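Trimow

Trimow(트리모)는 로봇 팔 조작 정책의 학습과 평가에 쓰이는 시뮬레이션 소프트웨어 도구 모음이다. 물리 시뮬레이션, 카메라 렌더링, 궤적 기록, 정책 평가 기능을 하나의 실행 환경으로 묶어 제공하며, 실내 탁상 작업과 주방 작업을 주요 대상으로 한다. 핵심부는 C++로, 사용자 인터페이스와 작업 정의부는 파이썬으로 작성되었다.

개요

Trimow는 Vanport 연구소에서 내부 평가용 도구로 개발되었다. 초기에는 강체 접촉 계산과 관절 제어기 검증만을 지원하였으나, 영상 입력을 사용하는 모방 학습 정책이 늘어나면서 렌더링 계층이 추가되었다. 2023년 10월 29일에 배포된 판부터 작업 정의 형식이 통합되어, 같은 작업 파일을 데이터 수집과 평가 양쪽에서 사용할 수 있게 되었다.

구조

소프트웨어는 실행 계층, 관측 계층, 계획 계층으로 나뉜다.

실행 계층은 제어 주기마다 관절 목표값을 받아 시뮬레이터의 상태를 갱신한다. 기본 제어 주기는 100Hz이며, 물리 계산은 이보다 짧은 간격으로 반복된다. 그리퍼 명령은 팔의 관절 명령과 분리된 채널로 전달되고, 개폐 폭 또는 이진 상태 중 하나로 지정한다.

관측 계층은 각 카메라의 색상 영상과 관절 상태에 공통 시각을 부여한다. 카메라는 장면에 고정하거나 손목 링크에 부착할 수 있다. 렌더링 주기는 제어 주기와 독립적으로 설정되며, 정책이 요청한 시점의 영상이 없으면 직전 영상이 반환된다. 이 지연은 기록 파일에 별도 항목으로 남는다.

계획 계층에는 표본 기반 경로 계획기인 Tasosora가 포함된다. Tasosora는 관절 공간에서 충돌 없는 경로를 탐색한 뒤 속도와 가속도 제한에 맞추어 시간 매개변수를 부여한다. 학습된 정책만을 평가할 때에는 이 계층을 비활성화할 수 있다.

장면과 작업 정의

장면은 고정 구조물과 이동 가능한 물체로 구분하여 기술한다. 싱크대나 조리대와 같은 고정 구조물에는 단순화된 충돌 형상이 사용되고, 접시와 식품 모형 등에는 볼록 분해를 거친 형상이 사용된다. 기본 물체 목록에는 398개의 모형이 등록되어 있다.

물체의 초기 자세는 작업 파일에 적힌 영역 안에서 난수로 정해진다. 표본 추출기는 물체 사이의 관통 여부를 검사하고, 조건을 만족하지 않는 배치를 폐기한다. 난수 시드가 같으면 동일한 초기 배치가 재현된다. 내장 작업은 165개이며, 각 작업은 자연어 지시문, 초기 배치 조건, 성공 판정 함수로 구성된다.

렌더링

주방 장면에서는 카메라의 위치와 방향에 따라 정책에 입력되는 정보의 양이 크게 달라진다.
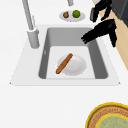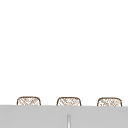
싱크대가 있는 주방 장면의 렌더링 영상 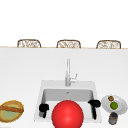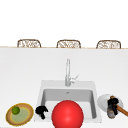
관측 계층은 카메라별로 물체의 가시 화소 비율을 계산할 수 있다. 이 값은 정책 입력에는 포함되지 않으며, 실패 원인을 분류하거나 카메라 배치를 비교하는 데 사용된다. 대상 물체의 가시 비율이 하한에 미치지 못하는 구간은 기록 파일에 표시된다. 하한은 작업별로 지정하고, 지정하지 않으면 검사를 수행하지 않는다.

평가

평가는 동기 방식과 비동기 방식의 2가지로 실행된다. 동기 방식에서는 정책이 행동을 출력할 때까지 시뮬레이션 시간이 정지한다. 비동기 방식에서는 추론 중에도 시간이 진행되므로 추론 지연이 결과에 반영된다. 두 방식의 성공률은 직접 비교할 수 없으며, 결과 파일의 머리말에 실행 방식이 기록된다.

성공 판정은 물체의 최종 자세와 접촉 상태를 기준으로 한다. 물체를 용기 안에 놓는 작업의 경우 물체 중심이 용기 영역 안에 있고 그리퍼와의 접촉이 해제되어야 한다. 제한 시간 안에 조건이 충족되지 않으면 실패로 처리한다.

제한 사항

변형체와 유체는 지원하지 않는다. 싱크대의 수전은 고정 형상으로만 취급되며 물의 흐름은 계산되지 않는다. 투명 재질의 굴절은 근사적으로 처리되므로 유리 물체가 포함된 장면에서는 실제 카메라 영상과 차이가 발생할 수 있다. 얇은 막대형 물체를 파지할 때 접촉점이 진동하는 문제가 알려져 있으며, 물리 계산 간격을 줄이면 완화되지만 실행 시간이 증가한다.

관련 소프트웨어

Sotomayor는 Trimow의 기록 파일을 읽어 관절 궤적과 영상을 시간축에 맞추어 표시하는 열람 도구이다. 4월에 공개된 판에서 여러 평가 실행을 나란히 비교하는 기능이 추가되었다. 기록 파일을 수정하는 기능은 없으며, 구간 잘라내기와 형식 변환에는 Trimow에 포함된 명령줄 도구를 사용한다.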